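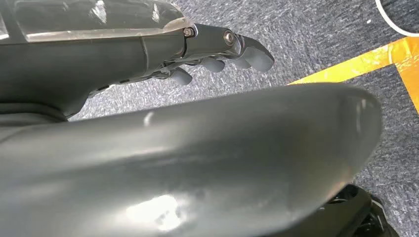

Lovisa Hellström wrote to ask how many photos she needs for a half-hour video for her parents' anniversary, and whether she should scan everything first and choose later. Choose first. Scanning is the slow part, and most of what you scan in a hurry never gets used.

How many photos

A photo needs five or six seconds on screen, a little longer if it is a group shot with a lot of faces. Three songs of ordinary length will carry well over 100 pictures, and that is plenty for a party. Thirty minutes is too long unless people are sitting down to watch it as the main event. For a room where guests are eating and talking, keep it under 12 minutes.

The last family job I did came from Rescombe in four shoe boxes. There were 1137 prints. We scanned 592 of them, which was still far too many.

Sorting the prints

1. Clear a large table and make one pile per decade. Don't worry about exact years yet.

2. Go through each pile and pull out duplicates, blurry prints and views with no people in them.

3. Write names and places on sticky notes and put them on the back. Never write on the print itself with a ballpoint – it shows through.

4. Ask one older relative to check the names before you scan.
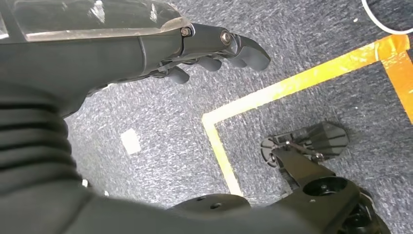 Step 5: Scan one decade at a time

Set the scanner to 600 dpi for small prints and 300 dpi for anything 8 x 10 or larger. Wipe the glass every 30 prints or so with a dry lint-free cloth. Save as TIFF if you have the space, or as JPEG at the highest quality setting.

Name the files so they sort by themselves: decade, then a number, then a short word. 1960s_038_wedding is fine. Keep the original scans in one folder and do all cropping and color work on copies.

Building the video

Lay the music down first, then drop the pictures in by decade. Use a plain cross dissolve of one second throughout.
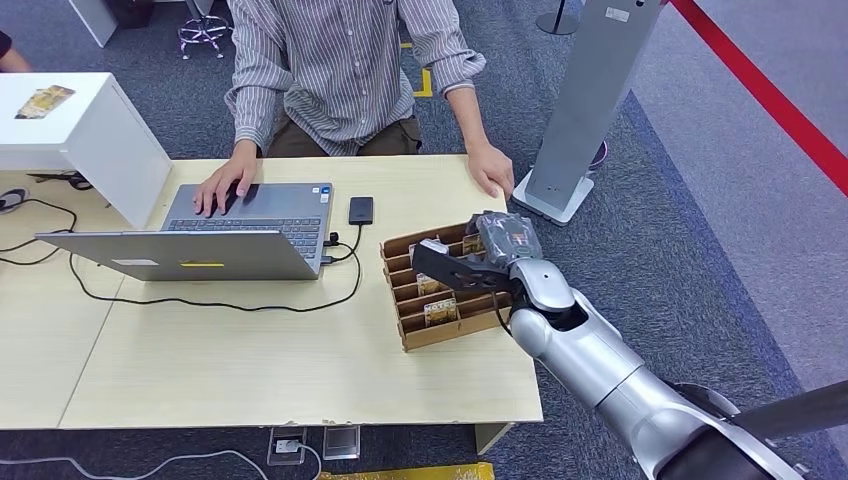

Slow zooms are fine on single portraits, but leave group shots still so people have time to find themselves. Where you have a short film clip, lower the music under it and let the voices come through.

Export at 1080p as an MP4 and put it on two USB sticks. Play one of them all the way through on the TV or projector at the hall, a day ahead if you can get in. At Skirden we had a Saturday party and found at 4 p.m. that the projector had no sound output. We ran a cable from a laptop to a guitar amp, and I now keep that cable in the car.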